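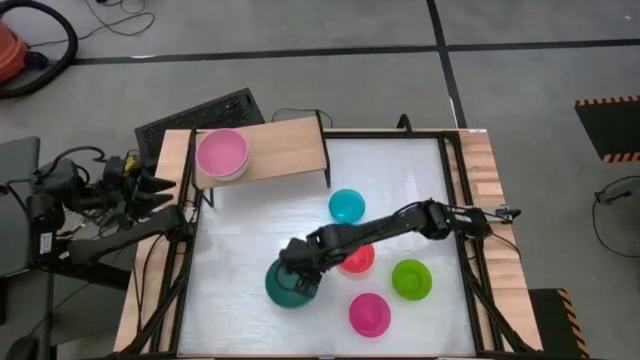 G. Akpan
Workshop technician, Fleltisstead Craft Rooms

Looking after a guillotine and getting square cuts in card and paper

Most poor results in small craft work (greetings cards, notebooks, swing tags, box blanks) begin at the cutting stage. A sheet that is half a millimetre out of square will fold out of square, and the error doubles when the fold is closed. The notes on this page apply to lever guillotines, rotary trimmers and hand cutting with a knife and steel rule.

Checking for square

Take one sheet of A4 copier paper and trim a narrow strip from a long edge. Turn the sheet over, keeping the trimmed edge against the back fence, and cut across it. Fold the sheet so that the trimmed long edge meets itself. If the cut ends line up, the fence is true. If one overhangs the other, the gap shown is twice the real error.

On the Hustik lever machines the fence is held by two screws under the bed. Slacken the one nearest the blade by a quarter turn, tap the fence across, tighten and test again. Leave the far screw alone unless the near one runs out of travel. On machines with a riveted fence, tape a steel rule to the bed and work from that.

How many sheets at once

A lever guillotine rated for ten sheets is rated for 80 gsm copier paper. Card is another matter. For 300 gsm card, cut two sheets at most, and one if the edge will be seen. When the stack is too thick the blade pushes the upper sheets outwards and the bottom sheet comes out wider than the top one. The usual sign is a slight slope on the cut face.

Press the clamp down for the whole cut. Bring the lever down in one steady movement. Stopping halfway leaves a small step in the edge, and it cannot be trimmed off without losing size.

Blades

Clean the blade with a dry cloth at the end of each session. Adhesive from double-sided sheets builds up near the pivot first. Remove it with a little white spirit on a cotton pad, with the lever locked, wiping from the back of the blade towards the edge. Do not scrape it with another blade.

A rotary cartridge used on paper only lasts well past 1000 cuts. On glitter card or foam sheet, change it at 50. Keep one cartridge for rough materials and mark it with a dot of paint on the housing.

Knife work: snap off a segment when the tip starts to drag. Three light passes give a cleaner edge in greyboard than one heavy pass. Hold the rule over the part you are keeping, so that a slip runs into the waste.

Cutting mats

Store mats flat. A mat left on a radiator or in a parked car in July will curl and does not fully recover. Rotate the mat a quarter turn each week if it is in daily use, as grooves form along the lines people favour and will pull the knife off course. Wash with lukewarm water and washing-up liquid. Do not rely on the printed grid for measurement. On the Brinton mats stocked here (list no. 641) the grid is good enough for setting out, but a steel rule should be used for the final size.

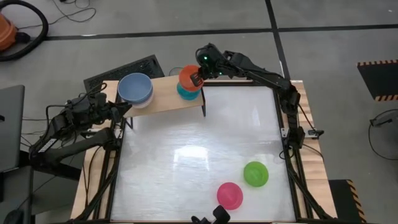

Why does card crack along the fold even when it has been scored?

The fold is probably running across the grain. Bend the sheet gently both ways before cutting: it gives more easily when the bend is parallel to the grain. Lay out the work so that the main fold follows that direction, and score with a blunt tool, folding with the raised ridge on the inside.

Storing card

Keep card flat in its wrapper, away from outside walls. Let new stock stand in the room overnight before cutting to final size. Offcuts wider than a hand go in the labelled tray by weight, and narrower ones can be used for test cuts.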